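Chapter 3
Knit Fabrics: How a Loop Becomes a Sweater

Pull on the cuff of a T-shirt. Now pull on the hem of a pair of jeans. The T-shirt stretches and springs back, and the jeans hardly move at all. Both may be made of cotton, so the fiber can't explain the difference. The answer is in how the yarn travels through the cloth, and once you learn to see it you will be turning your clothes inside out for weeks!

In Chapter 2 we looked at weaving, where two sets of yarns cross at right angles and hold each other in place. Knitting works in a completely different way. A single yarn can make a whole fabric, because each new loop is pulled through the loop before it. The yarn bends back and forth across the row, and every bend is a tiny reserve of slack. Stretch the fabric and the loops change shape, growing wider and shorter. Let go, and they slide back toward where they were.

Two words will come up on almost every page from now on. A course is a row of loops running across the fabric. A wale is a column of loops running up and down. Put a magnifier on any plain sweater and you can pick out both. On the smooth side the wales look like little stacked V's, and on the back the courses show up as rows of bumps.

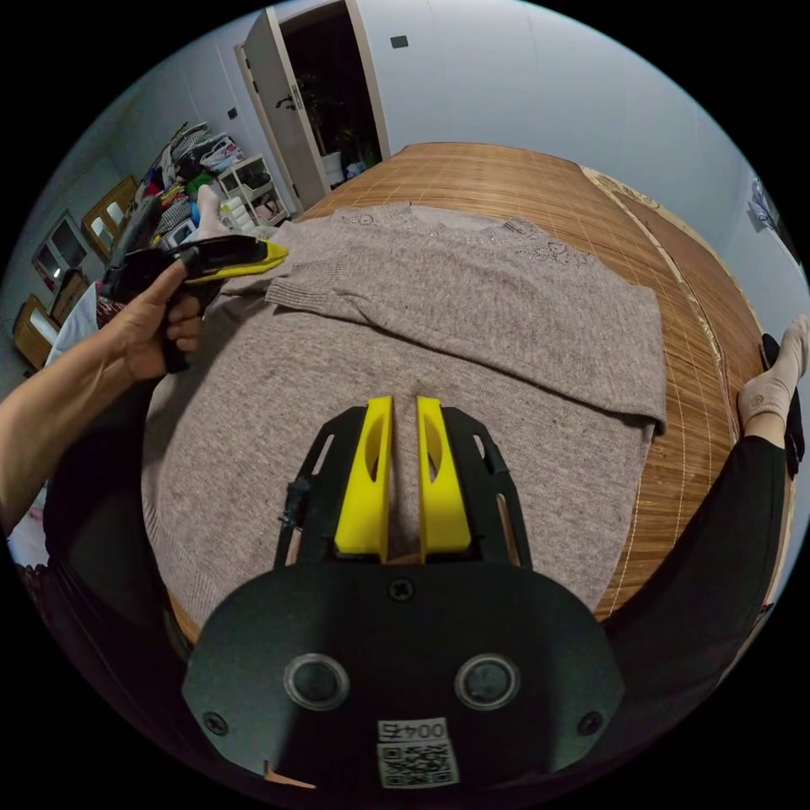
Knitters also talk about gauge, the number of stitches in a given width. It sounds like a dry bit of bookkeeping, but it changes everything about how a garment feels. Carolina Correia, who ran the sample room at the Caldeira mill in Orkdale, liked to hand new trainees two swatches made from the same wool. One had 14 stitches across its width and the other had 20, and the two swatches were exactly the same size. The first was soft and drapey. The second was firm enough to make a good jacket. Most trainees guessed that they were holding two different yarns.

Yarn choice matters too, of course. Wool has a natural crimp that helps loops recover after stretching. Cotton has very little, so a heavy cotton knit tends to grow longer as the day goes on – you may own one that does. Blends try to get the best of both, and we will test several of them in the lab section.

Key terms in this chapter
course
wale
gauge
weft knit
warp knit
ribbing
recovery

Before you read on
Find a knit garment at home and look closely at the cuffs, the neckline and the body. Is the same stitch used in all of them? Sketch what you see and bring the sketch to class on Friday. You will need it for Activity 3.1, where we start with the simplest knit of all, the plain jersey.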